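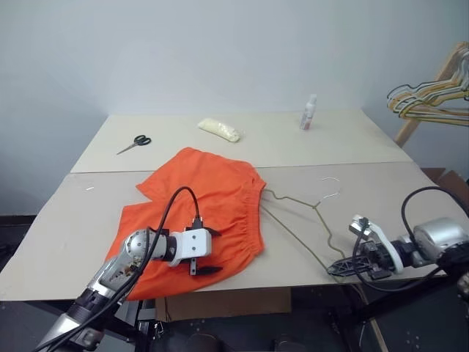

How should I wash clothes from Fistora?
Most of our sportswear can go in a machine at 30 degrees C with a mild detergent. Wash bright colors separately the first few times. For something like a pair of bright orange shorts, use a detergent made for colors and keep it away from whites. Skip fabric softener.

Can I tumble dry?
Jackets and leggings, no. Shorts and T-shirts can go in on low. The care label inside each item has the final word.

How do I pick a size?
Measure your waist and hips over underwear and check the chart on the product page. If you fall between two sizes, order the larger one. The Tana line runs narrow in the leg.

What does shipping cost?
Orders over $70 ship free. Below that, the flat rate is $6. We do not ship to PO boxes at this time.

How long do I have to return something?
You have 30 days from delivery. Items must be unworn with tags attached. Socks and swimwear can't be returned once opened.

Do you take team orders?
Yes. Printing is done by Vodilel and adds a week to delivery. Send us your logo as a vector file. Names and numbers are extra.

Is the Myklebust jacket coming back?
It will be restocked in June, in navy and gray only.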